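Dravetdale Institute of Technology
Course Handout 9: Collecting Demonstrations for Imitation Learning
Instructor: Minttu Oksanen

Print this page | E-mail this page

1. Purpose of the session

Students will record teleoperated demonstrations in the Kescombe household simulator and prepare them for training. The policy trained later in the course learns only from what these recordings contain. A careless recording is therefore a fault in the data, and it cannot be repaired by a longer training run.

A demonstration, for the purposes of this course, is one continuous attempt at one written task, from the reset of the simulator to the moment the operator presses Stop. It consists of the camera streams, the joint positions, the gripper commands and the task sentence. All four are stored under a single episode number.

2. Before recording

Read the task sentence aloud to your partner and agree on what counts as completion. Open both grippers fully and confirm that each wrist view is live. The starting pose should vary a little from one episode to the next. Policies trained on identical starts tend to fail when the base stops a short distance away from its usual place. 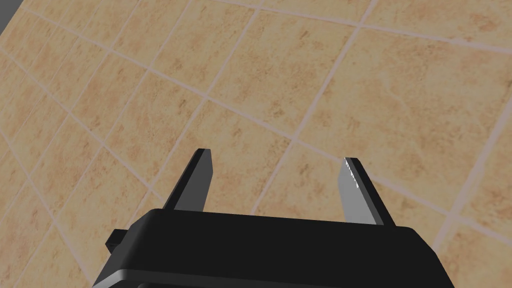
Figure 1. Wrist view with the fingers open and nothing between them.

Record at least one second of stillness before the first movement. The segmentation script looks for this interval and will reject an episode that lacks it.

3. Moving in confined spaces

Most operators find the open floor easy and the corners hard. The head view is used to bring the base and both arms into position, after which attention passes to the wrist view of the working arm. Do not switch back and forth quickly. The pauses that result are recorded as part of the demonstration, and the policy will learn to pause as well. 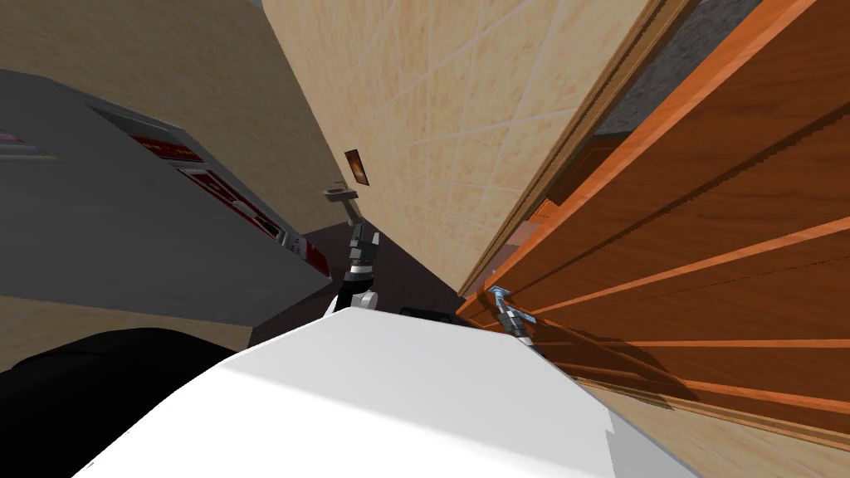

Figure 2. Both grippers in the narrow space between the gray appliance and the wooden door.

Contact with doors and furniture is permitted where the task calls for it. Unplanned contact should be marked with the Flag key at the time it occurs. A flagged episode is kept, and the reviewer decides whether it belongs in the training set, the recovery set or neither. Students should not delete their own flagged episodes.

4. Small and thin objects

Flat objects produce more rejected episodes than any other class. Last term the course collected 3219 episodes, and thin items were heavily represented among those sent back for review. The usual errors are closing the fingers too early and approaching at an angle that hides the object from the wrist camera.

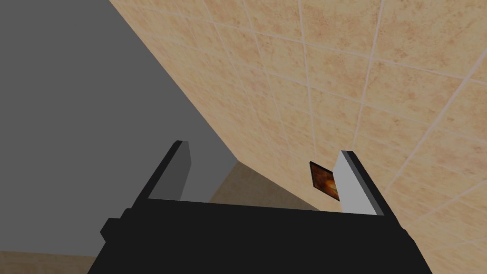
Labels for the grasp phase must be assigned from the gripper signal together with the wrist view, and never from the view alone. Consider the small brown and orange card near the right finger: a single still does not settle whether it is held lightly or is about to be grasped. An annotator who guesses will place the phase boundary too early in one episode and too late in the next. Step through the neighboring stills, compare the commanded finger width with the measured width, and set the boundary at the first step where the two differ steadily. If they never differ, enter "no grasp" and move on.

5. Tools and held objects

Where an object has a handle, grasp the handle unless the task sentence says otherwise. Keep the working end in the wrist view during transport so that its orientation can be recovered from the recording. Changes of grip are allowed, but each one must be entered as a separate phase.

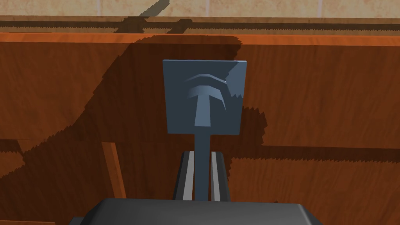

May an operator discard an attempt that went badly and record it again?
A new attempt may always be recorded, but the earlier one stays in the log under its own episode number. Failed attempts are used to train the success classifier in Handout 10.

6. Quantity and balance

Each pair is to submit 32 accepted episodes, divided evenly among the four assigned tasks. Expect to spend around 29 minutes on a task once the controls are familiar. The two partners should operate for equal periods, as a set recorded by a single person carries that person's habits of speed and approach.

7. Submission

Upload the episode folder and the completed phase sheet to the Clakbridge server before the January review meeting. Use the naming pattern given in Handout 8. Folders with missing phase sheets will be returned unread.

Reading: Course reader, chapter 4, and the Đào notes on annotator agreement, sections 1 and 2.

Print this page | E-mail this page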